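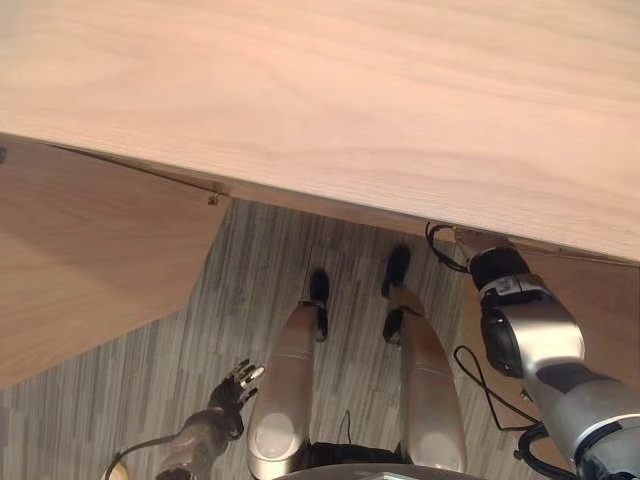 Caring for Oiled and Waxed Wood Furniture

Updated February 7, 2018

Dust with a dry cotton cloth, going with the grain. Feather dusters only move the grit along. For sticky spots use a cloth wrung out in warm water with a drop of dish soap, then wipe again with plain water and dry it right away.

Skip spray polishes that contain silicone. They leave a film that the next coat of oil can't get through.

Water rings

White rings are in the finish. Rub them with a little paste wax on a soft cloth and leave overnight. Black rings have gone into the wood and need sanding. Start with 120 grit and finish with 220.

Re-oiling

Once a year is enough for most tables. I do mine in January, when the house is dry. Put on a thin coat, wait 10 minutes, and wipe off everything that hasn't soaked in. Hang oily rags outside, opened flat, until they are stiff. Wadded-up rags can catch fire.

Doors that stick or sag

Tighten the hinge screws first. If a screw just spins, take it out, glue a wooden toothpick or two into the hole, let it dry, trim flush and drive the screw back in. A door that sticks only in summer should be left alone until fall before you plane anything off it.

Bo-ram Song wrote in to say that rubbing a candle stub along a tight edge works too. Use a white one, as dyed wax can stain.

Next: Cleaning brass knobs and pulls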